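Pasuncombe Community Kitchen
Crockery and Tableware – Frequently Asked Questions

Last reviewed 25 July 2023

The following answers are provided for hirers, program leaders and community groups using the kitchen and dining room at Pasuncombe. Questions about room bookings, parking and the cool room are answered on separate pages.

What tableware is included with a booking?

All bookings of the dining room include dinner plates, side plates, bowls, mugs and everyday cutlery for up to 60 people. Serving platters and water jugs are available on request. Glassware is not included and must be requested on the booking form.

Can we order more than 60 settings?

Yes. A further 40 settings are held at the Furneson Street store and can be brought across for larger functions, to a maximum of 100. Please allow 21 days' notice. Requests received after that time will be met where possible, but cannot be guaranteed.

Will all the plates match?

No. The everyday collection has been built up over many years and contains plates of different colours, sizes and materials. Hirers who require a uniform table setting should ask for the Landry set, a plain white service kept in the locked cupboard beside the servery. A refundable bond applies to the Landry set.

How are the coloured plates sorted?

Plates are stored by size first and by colour second. Large plates go on the lowest shelf, with smaller plates above them. See-through plates are kept apart from the opaque ones, as they show scratches more readily and are harder to see when stacked among darker pieces.

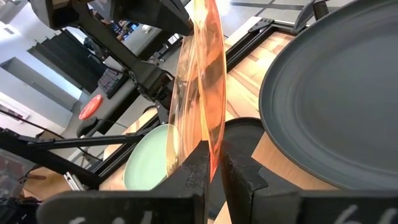 Everyday plates on the wooden tabletop: mint green, black, dark grey and see-through orange.

Please do not leave mixed stacks on the tabletop at the end of a session. If you are unsure where a plate belongs, place it in the tub marked Returns and staff will put it away.

May we put hot dishes directly on the wooden tabletops?

No. Cork mats and trivets are kept in the second drawer and must be used under pots, baking trays and casserole dishes. Dinner plates may be set directly on the wood. Spills should be wiped up promptly with a damp cloth and the surface dried with a tea towel. Abrasive pads and bleach are not to be used on any timber surface.

Can the plates go in the microwave?

Only plates bearing a microwave-safe symbol on the underside may be used in the microwave. If there is no symbol, or the symbol can no longer be read, please use one of the bowls from the shelf above the microwave. No plate in the collection is suitable for the oven or the grill.

Do we have to wash up?

Yes. Hirers are responsible for washing, drying and returning everything they use. Scrape plates into the organics bin before rinsing. The commercial dishwasher may be operated only by a person who has completed the kitchen induction – all other groups should wash by hand in the double sink. Plates must be fully dry before they are stacked.

What happens if something is broken?

Wrap broken pieces in newspaper, place them in the general waste bin and record the item in the breakages book. There is no charge for an occasional breakage from the everyday collection. Breakages from the Landry set are deducted from the bond at replacement cost.

Chipped or cracked plates should also be set aside and recorded, even if the damage was there when you arrived.

May we bring our own plates?

Yes, provided they are clearly labelled and taken home at the end of the booking. Unlabelled items left behind are held until the next stocktake, which takes place each April, and are then donated to the Sinel op shop.

Do you accept donated crockery?

Donations of sound dinner plates and bowls are welcome. We are unable to accept glassware, novelty mugs or incomplete tea sets. Please contact us before dropping anything off.

Who should we contact?

Enquiries about tableware should be directed to Brayden Després, Kitchen Coordinator, through the Pasuncombe front office during opening hours.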